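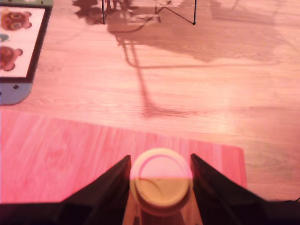
Step 3. Recording a demonstration on the floor area

Complete Steps 1 and 2 (arm calibration and workspace check) before proceeding. Operators who have not signed the Irside handling sheet may observe but may not record.

3.1 Place the mat flat on the floor within reach of the gripper. The mat marks the target area for all Jumley placing tasks and should not be moved between takes.

3.2 Bring the round object between the two fingers using the hand controller. Close the fingers slowly until the grip reading settles at 55. Do not squeeze further, as later takes will copy the same force.

3.3 Check the wrist view. The object should sit centrally between the fingertips, with part of the mat visible beyond it. Furniture legs and shadows in the background are acceptable. Daylight may change during a session and the blinds are to be left as they are.

3.4 Press Record and wait for the tone. Move the arm at a steady pace, lower the object towards the mat and open the fingers fully before withdrawing. A take should last no longer than 420 frames.

3.5 If the arm hesitates or the object slips, finish the movement and mark the take as "Review". Takes must not be deleted at the workstation.

3.6 Return the arm to its rest position by remote control. Guiding it by hand is permitted only when the Vokitov controller shows "Free".

Each operator is asked to supply 200 accepted takes per task. Starting positions should be varied by a few centimetres each time, and the approach should come from the left as well as the right.

Step 4. Saving the session

Enter your initials, the task name and the floor area number, then select Save. Queries about rejected takes should be sent to Teodora Trajkovski at the Dervishi office.

Last revised 25 November 2025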